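Noemí Ponce
November 16, 2021

OK, some of you asked how the Tovar cell is coming along, so here's the long version. Tovar is the white arm on the long table, and yes, I'm still doing all of it in simulation before I go anywhere near the hardware. Thread.

Where I left off in October: the arm could reach everything on the mat, and it hit the rim of the yellow bin on the way down pretty much whenever it felt like it. Great reach, terrible manners.

First suspect was the bin model. We got the mesh from Jakance and I trusted it completely, which was dumb of me. The collision shape was one solid block! As far as the physics was concerned the bin had a lid on it. No wonder the fingers bounced.

If you do this stuff: turn on the collision view before you touch a single gain. I lost 2 evenings tuning the approach speed on an arm that was politely landing on an invisible lid.

Rebuilt it as separate walls plus a floor. Took less time than complaining about it did. I kept the walls a hair thicker than the visual ones because thin walls and a fast timestep do not get along (fingers go right through and then the whole thing explodes, it's very funny the first time).

Then the mat. The mat is its own body with a raised edge, and everything that sits on it is placed relative to the mat, so if I slide the mat, the whole layout comes along. Before that I had every fixture placed relative to the world, and moving the bin meant editing five files. Never again!!

Next problem was the tool offset. My tool center point was sitting at the wrist flange and I had a 14 mm fudge added in the approach pose to make up for some of it. I found my own comment next to it that said "fix this properly". Thanks, past me.

So I moved the TCP to the fingertips where it belongs and took out the fudge, and then every saved pose was wrong. Of course. I re-taught them one at a time: hover, approach, down, grip, retreat. With a hover over each fixture it goes faster than you'd think, and coffee helps.

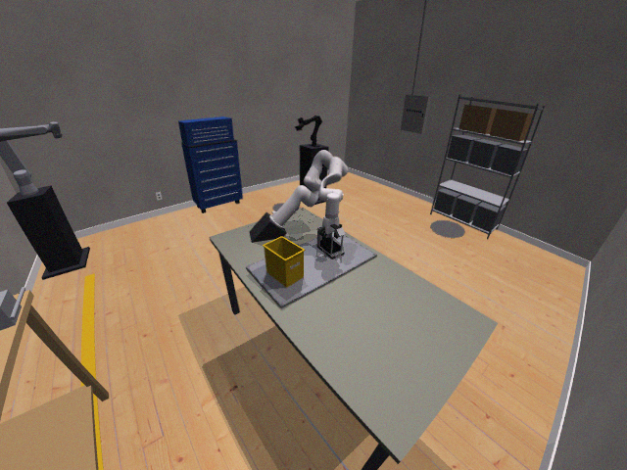
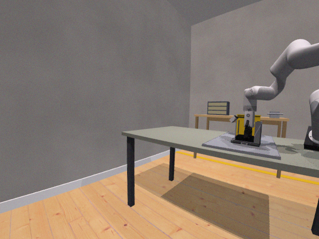
First one: gripper at the black container beside the yellow bin. Second one: down inside the yellow, right over the black object.

What I look at when I check a pose: is the wrist straight down, and is there daylight on every side of the fingers. I look from one camera, then swing over to another and look again. A pose can look lovely from the front and be leaning on a wall from the side.

I used to check from one view only and I'd like those weeks back.

Gripper settings, for whoever asked in my messages: I close slowly, wait for the fingers to settle, then lift. No lifting on a timer. I had it on a timer, 700 ms, and it was fine until I changed the friction on the fingertips, and then it wasn't fine.

Also I dropped the joint speed on the last stretch of the way down. It costs a bit of cycle time and I do not care. Zurnura (the people who want the cell) care a little. We'll talk.

My routine now whenever something in the cell changes: reload, home the arm, run the hover poses with the gripper open, then the full sequence 3 times in a row with me watching. If anything twitches, I stop and look at contacts first and controller second. I always used to do it the other way around.

Still on the list:
Cable on the real arm. There isn't one in the sim, so the elbow gets to fold any way it likes. I need joint limits that leave room for it.
Pose names. "down2_new_ok" has to go.
Noise on the mat position, so the thing learns to live with a mat that got bumped.

The Arkthorpe folks sent me their version of a joint limit file and I'm going to steal most of it (they said I could!).

If anybody has a nice way of faking a cable bundle that doesn't cut the sim speed in half, please reply. I've tried a chain of capsules and it wiggled like a noodle and then left the building.

More once the limits are in. Going to rename some poses now.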